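Pepper Storage at Home: What We Learned From One Very Long Month
Final project report, Food and Household Studies
June 2021

Okay, so the assignment said to pick "an everyday task in the kitchen that people do without thinking" and spend a month thinking about it. Half the class did dishes. I picked green chili peppers, mostly because my family goes through a ridiculous amount of them and we also throw out a ridiculous amount of them, and my mother has opinions about whose fault that is (mine, apparently, for shoving things to the back of the fridge).

My project partner was Dong-geon Kwon, who did the weighing and the spreadsheet. I did the writing, the nagging and most of the eating.

What we wanted to find out

Peppers at the Fernville market come in those clear plastic clamshells that snap shut. You bring them home, you put the whole thing in the fridge, and a week or two later the ones at the bottom have gone soft and there's a slimy one touching three good ones. Our question was pretty simple: if you move the peppers out of the clamshell and into something with holes in it, do you end up throwing fewer away? And the second question, which ended up being more interesting to me, was whether anybody would bother doing it once the project was over.

How we did it

We bought 36 clamshells over the month, always the same green peppers from the same stall, always in the morning before the good ones were gone. Half of them stayed in their containers. The other half got emptied into plastic mesh baskets, the open kind with holes all over. Every basket and every clamshell went on the same fridge shelf, and we swapped left and right every couple of days so that one group wasn't always sitting by the cold spot at the back.

We did try to be careful about the sorting itself. Anything with a split, a soft patch or a fuzzy stem got pulled on day one and didn't count for either side. Dong-geon wanted to rinse them first and I didn't, and we argued about this for longer than I'd like to admit in a graded report! In the end nothing got rinsed until it was going to be cooked. Water caught under the stem seemed like it would mess up the comparison.

The actual moving over is a small job, but there's more to it than I expected. If you tip a clamshell upside down over a basket, the peppers come out in one big clump and the stems snag on each other, and a couple of them always shoot across the table. If you go one at a time it takes forever, but you look at every pepper. We started out tipping and switched to one at a time in the second week, and I kind of wish we'd done that from the beginning. The numbers from week one are a little messy because of it.
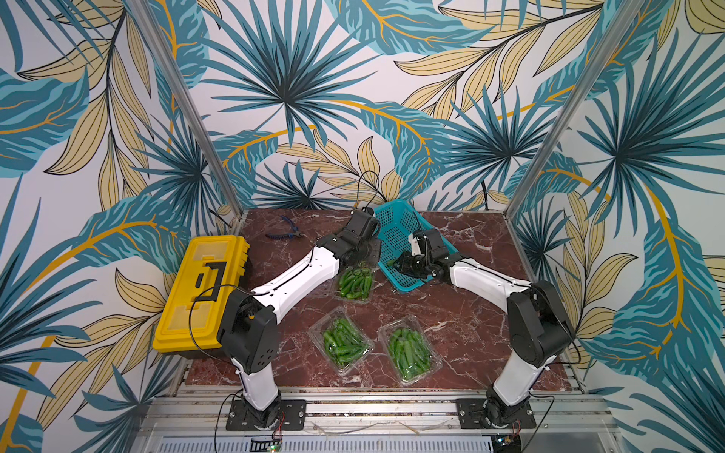 Lena disagreed with us about going pepper by pepper. She read our first draft and wrote back that no normal household is going to pick up each pepper separately on a weeknight, and that we should have tested the lazy way all the way through, since the lazy way is what people do. She also wanted to know why we didn't just leave the lids open, which would cost nothing and dirty nothing.

It's a fair point and I don't have a great answer. We did leave the lids open on one batch near the end, but that was only a handful of peppers and I'm not putting it in the results. If I did the project over I'd make it a third group. Dong-geon says he'd make it the only group, but he was tired of washing baskets by then.

What happened

We counted every pepper we had to throw out, which was 50 from the clamshells and 8 from the baskets. I honestly thought we'd made a mistake and made Dong-geon go back through the sheet with me, line by line, at his kitchen table. The count was right. What we can't say is how much of the difference came from the holes and how much came from us handling the basket peppers more. A pepper that gets picked up and looked at has a better chance of being cooked while it's still good.

The basket peppers did have one problem, though. They wrinkled! By the second week a lot of them had that tired, leathery look, and my grandmother would not touch them. They tasted fine to me in a stew, but I wouldn't put them out raw with dipping sauce. The clamshell ones stayed shiny right up until they didn't.

Asking other people

For the last part we put a short survey up at school and at the Illden community center, and got 267 answers. Most people said they leave produce in whatever it came in. The reasons were the ones you'd guess: no room, no spare container, never thought about it. A few people wrote long notes about paper towels. Ms. Song, our teacher, has asked us to try the paper towel thing too, so that's going to be July.

What I'd tell someone who asked

If you're going to eat the peppers within a few days, leave them alone, it doesn't matter. If you bought too many, get them into a basket the same day and keep it where you'll see it, at the front of the shelf. Don't pile it too full either, because the bottom layer gets squashed and then you're back where you started. Shallow and wide worked better for us than deep and narrow.

We still have two of the baskets at my house. One has peppers in it and the other one has been taken over by garlic. Dong-geon has the rest, plus the kitchen scale, which I need back before the next round.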